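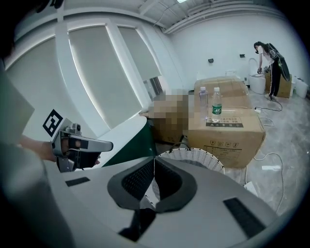
Edeltraud Holzer wrote to ask whether a ribbed knit top can go in a top-loading washer at all, or whether it has to be done by hand. Most can. Check the care label first, and if it says hand wash only, go with that.

How should I load knitwear?
Put it in one piece at a time and let it fall loosely. Don't push it down to make room. If the tub is more than half full, save the rest for another load.

Do I need a mesh bag?
For fine ribs and light colors, yes. Our Kaldale bags close with a covered zipper. A tied pillowcase works too.

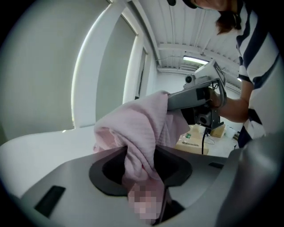
Pale pink should go in with whites or other pastels, in cold water, on the gentle cycle. New dark jeans will bleed onto it, so keep those out for the first few washes.

What spin speed is safe?
Stay under 1000 rpm. If your washer only lists low, medium and high, use low.

Can I use fabric softener?
Skip it on cotton knits. It leaves a coating, and the ribs lose their stretch sooner.

How do I dry it?
Flat on a towel, away from the heater. Turn it over after a few hours.

Which bag size do I order?
Item 587 holds one sweater. Item 1736 holds two or three thin tops. Orders placed by noon on Wednesday ship the same day.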